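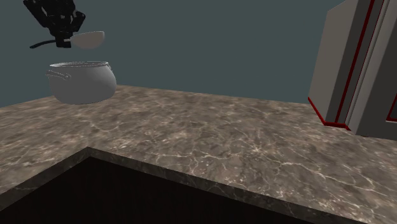 Week 4: Wordmarks that carry two ideas

Okay, picking up where I ran out of time last week (sorry, I got stuck on kerning again!). Most of you sent me sketches for Khúc, the music school, and I loved how many of you went straight for the accent over the u. Keep that. It's the best thing in the name.

My worry is weight. I printed all your drafts at 40 points and then at 80, and a lot of them only worked at the bigger size. Thin strokes next to fat ones look great on a poster and fall apart on a business card.

Look again at the Drarnano wordmark from Nhàn Trịnh's talk. She has two n's and two r's to play with, and she draws each pair differently, one loose and one strict. You read the word first and notice the trick later.

For next time
Redraw your Khúc mark in one color, no gradients please.
Bring it printed at both sizes.
Read the Biso chapter in the packet, and skip the part on signage (we'll do that with Jendevdale).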